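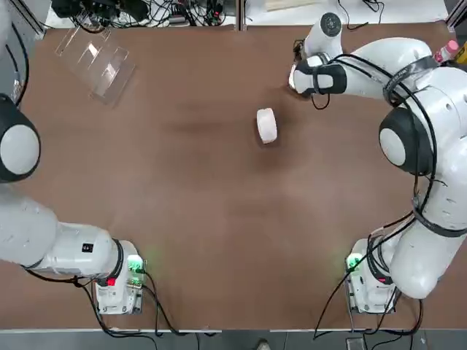 One of the two-armed tables at Losavex's unit in Flelton, with a short white cylinder between the arms and a clear rack at the back left.

Robots at Flelton sent back to school to learn tidying up

A firm in Flelton is paying people to move small things across a table, very slowly, all day, so that a machine may one day do it without them.

Losavex, which took over the old carpet showroom on Bellamy Road in February, has 3 tables up and running, each with a pair of white robot arms bolted along one side. Staff guide the arms through a task from start to finish while the computer keeps a record of every joint and every camera view. One complete go is called an episode. The learning system is given a stack of them and left to work out what they have in common.

The company's present target is 200 episodes for each task. By Sunday evening the pick-and-place job, the first on the list, had reached 119.

The task sheet, a copy of which is taped inside the staff kitchen, asks the operator to pick up an object, carry it to its place, let go and bring the arm home. A practised operator can get through 20 good episodes in a shift. A practised operator can also get through a fair number of bad ones, and these are kept as well, in a separate folder named "learning opportunities".

Between episodes the object has to be put somewhere new. This has proved harder than teaching the robot. People asked to place a thing at random will put it in much the same spot every time, usually the one nearest their preferred hand, and the first batch of recordings produced a system that was excellent at fetching things from one patch of table and baffled by the rest of it. Operators now draw a numbered card before each reset and put the object where the card tells them.

Speed is another sore point. New starters tend to rush, and then to hover nervously over the object before closing the grip. The system copies both habits faithfully. An early trained version is said to have hesitated above its target for so long that a member of staff went to make tea, and came back in time to see it carry on hesitating.

Losavex says the work will feed into Rernden, its software for small workshops that pack mixed orders by hand. It has given no date for a release, and declined to say how the current version compares with a person, though it did describe the person as "still competitive".

Six operators are on the books at present, working in two shifts, and the firm is looking for more. The advert asks for patience, steady hands and no previous experience with robots. Applicants are given a trial hour at one of the tables — paid, and recorded.

The next task on the list is folding a tea towel. Losavex expects it to take longer.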